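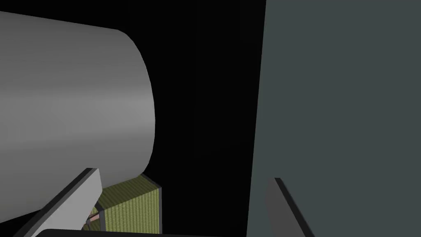

Figure 1. Wrist view in the simulator, fingers open, with the cylinder and the green block ahead.

3. Setting up the Carnier cell

Our group (Szu-yu Kwok, Adel Shehata, Wumpini Quartey) took over the simulated cell in August. The handover notes said it was "calibrated." We doubt that anyone had checked. The open position of the fingers was stored in two files, and the files disagreed.

We kept the value from the Kurnel settings file, deleted the other one and restarted. Then we looked through the wrist view before running anything. Figure 1 is the view we now use as a reference: both fingertips have to show, left and right, with the edge of the gripper base along the bottom. If a finger is missing, the camera mount has been loaded with the wrong offset.

We then ran 2,000 open-and-close cycles with no load. The log lists 299 position warnings. Adel thinks they come from the time step being too long. Maybe, but we halved it and still got warnings, so we are not ready to call that the cause.

Menaka Rathnayake, our supervisor, asked if the setup would carry over to the real gripper. We have no evidence that it would. The simulated fingers never wear or bend, and a clean log here says little about a bolt working loose.

Still to do: repeat the cycles with a load, and find out who wrote the second file.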